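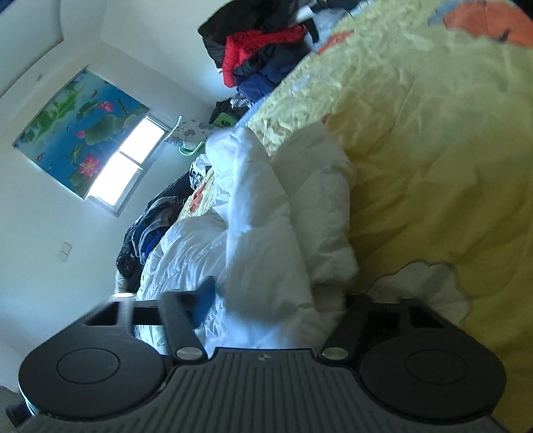

Rewi support told our office in April that the hand-held gripper kit would record soft goods without any change to the standard fingers, and that statement is the reason this post exists. The reply was courteous but brief, and it did not address the matter of large bedding. Our department is now preparing a purchase request and would appreciate the experience of members who have used the kit in furnished rooms.

Hand-held gripper kit for bedding and clothing tasks: purchase or monthly service?

Posted by Housing_Services_Desk

Our department operates 40 furnished units and is reviewing whether a robot arm could in time take over part of the bed-making and clothing pickup. The first stage would be demonstrations recorded by our own staff with a hand-held gripper. Two offers are under review. The first is the Rewi kit, purchased outright. The second is a monthly service from Drillance, under which the gripper remains the property of the supplier and the recordings are checked by its staff before delivery.

We request guidance on the following points. Does the gripper hold a thick comforter securely, or does the fabric slide out when it is lifted by one corner? Are recordings made beside a bright window accepted? Should the room be tidied before a session, or left as the occupant keeps it? Comments on the terms of either supplier are also welcome.

3 replies

Wolidau_Facilities

We have used the Rewi kit for 14 months and consider it suitable for the purpose, with reservations.

Comforters are the most difficult item we record. A filled cover should be taken by a fold, never by the flat surface. If the comforter is already bunched, the operator should choose a raised fold and close the fingers across it. Corners are acceptable for thin bed covers and pillowcases. On thick bedding the standard fingers lost their hold often enough that we ordered the wider rubber pads, which are sold separately and were not mentioned in our original quotation.

Bright windows are a real concern. The camera sets its exposure for the whole view, and a window in direct daylight turns white while dark clothing loses its detail. This did not cause rejection in our case -- the tracking relies on fixed features such as walls, corners and printed patterns. We do advise against beginning a recording with the gripper pointed straight at the glass. Patterned bedding and patterned shades are helpful. Plain white sheets in a plain white room gave us the greatest number of failed recordings.

With regard to tidying, please leave the rooms as they are. Our first 296 recordings were made on beds that had been cleared in advance, and the resulting program performed poorly when clothing was piled on the mattress. Those recordings were later supplemented with untidy rooms at our own expense.

Sosero_Procurement

Our institution selected the Drillance service. The review of recordings is thorough and is normally returned by Friday of the same week. The agreement should be read with care in two respects. Replacement of worn finger pads is charged to the customer, and the minimum term renews automatically unless written notice is given. We also obtained written consent from every resident before recording, as personal clothing and other belongings appear in nearly all of the material. The supplier will provide a form upon request, although ours required revision by counsel.

For a department that expects to record only for a short period, the service is the more economical choice. For continuing work I would purchase.

linen_room_2

We have the older Rewi model and it is fine for towels. I have not tried it on a comforter. The handle becomes tiring after a while -- please schedule breaks. Does anyone know whether the new pads fit the old fingers?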